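MUSC 214: Releasing and Promoting Recorded Music
Notes for Session 2: The Mini Album and How It Gets Announced
Tuesday, August 30, 2022

Welcome back, everybody, and thank you for bearing with the room change last time. I promised we would get to release formats today, so let's settle in, because this is one of my favorite topics and I tend to wander.

We ended with the question of why so many solo debuts come out as mini albums. A single gives a listener one song and one mood. A full album asks for an hour of their time, which is a lot to ask on behalf of a singer they may only know as one voice out of five or six. The mini album sits comfortably in between, with somewhere from four to seven tracks, and there's room in it for a lead song, a slower song, and one odd thing the artist really wanted to make (please listen for the odd thing, it's often the best part!).

Our running case this term is Ilby, the singer, and the mini album Narneo, released through the small label Dremon. You have the timeline in your packet. I'd like you to read it slowly, with a pencil.

The first thing out was a teaser image with only a title and a date. Four days later came the track list, then two concept photos, then a short clip with eleven seconds of the chorus. The label kept the lead song's name back until the track list, and I think that was wise. Fans had already spent the better part of a week guessing, and every guess was a post somebody else could read.

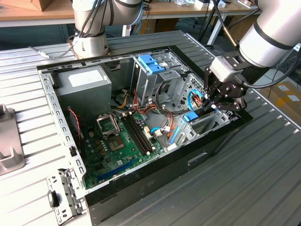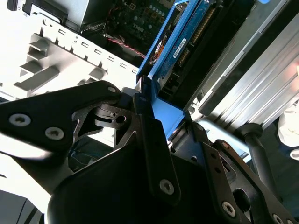
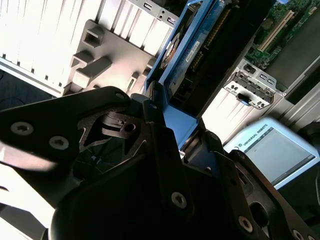 Norbert Koubek

Now, physical or digital? Narneo went out digitally first, and a CD followed in December. Dremon pressed 794 copies, of which 300 were set aside for the release show and the rest went to mail order. By the end of the show 157 had been sold at the table. You may feel that's a disappointing number, and a few of you said so in the discussion posts, but consider that the hall held 368 people and a good many of them had ordered a copy by mail already. We'll come back to this when we talk about merchandise, so hang on to the figures.

A word about time zones, as it trips people up every year. When a poster gives an hour, it should give the zone as well. Dremon's first poster said "6 PM" and left it there, and the inbox filled up overnight with worried messages from listeners abroad. The corrected poster went up the next morning — same picture, one extra line of type.

Terms to know for next week:
Lead track: the song the campaign is built on, usually the one with a video.
B-side: any other song on the release, whatever its position.
Pre-save: a listener's request to have the music added to their library on release day.
Concept photo: a portrait that sets the look of the release before any music is heard.

Reading: Štěpánka Vlček's chapter on teaser schedules, first half only. She writes beautifully about the Kļaviņa tour as well, but save that for Session 5.

For your short paper, choose a mini album you know well and lay out its announcements in order, with dates. Then tell me which one you would have moved, and where to. Two pages is plenty, and I don't mind at all if you pick something I've never heard of — I rather hope you do. Papers can go in the folder outside my office or come to me by email.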